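Search this site Search Go

February
By Gemma Cocco

Fiorella Russo has packed, sorted and checked school supplies at Trallovwood for 11 years, and she does not much like the word "help."

"They said it's here to help," she says. "Help who? I knew how to pick up an eraser."

We talk in the break room at ten past two, the end of her shift. The robots came from Listudix, and management calls the program Deton, a name no one on the floor could explain to me. The arms work on returns and mixed stock, the small stuff that used to go to the four women at Russo's end of the building. Two of those women now work in shipping. One left.

Rezaul Barua, the operations manager, is friendly and well prepared. He tells me that on its best day the system handled 1,096 pieces. I ask about an ordinary day. "It varies," he says. I ask again and he gives me a Wednesday: 197 pieces before lunch, with 28 stops where a person had to step in.

So who steps in?

"Me," Russo says. "I used to sort. Now I watch something sort, and I get up when it quits." 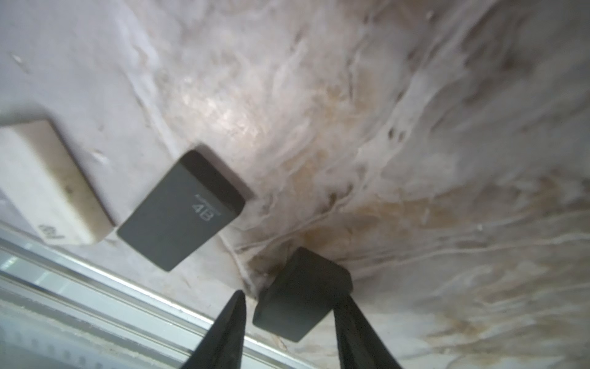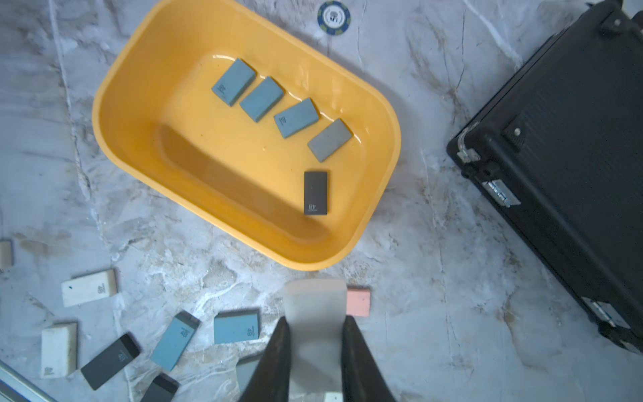

What bothers her most is how the job gets measured. Her old rate was her own, and she could bring it up at review time. The new rate belongs to the machine, and her part of it is logged as "downtime." She thinks whoever drew up that form had never stood at the station. Take the blue erasers lying in the yellow tub, next to gray ones of much the same shape. A person takes those in at a glance, she says, and has a hand free for the next lot. "The arm takes one. Then it thinks. Then it takes another one."

Barua doesn't dispute that it's slower. His case is that it will improve, and that it saves wrists. On the second point Russo gives him some credit. Her right hand used to ache by evening and now it doesn't. "My neck does, though," she says. "From looking at the screen."

Thabiso Kruger, who covers the late shift, is easier on it. He got 30 hours of paid training and a small raise, and he'd like to move into maintenance. I asked Barua how many maintenance jobs there will be. He said that was still being worked out.

Russo was offered the same training and hasn't signed up. She wants to see the raise in writing first, and what happens to it if the contract with Listudix ends. She has asked twice. When we spoke, she was still waiting for an answer.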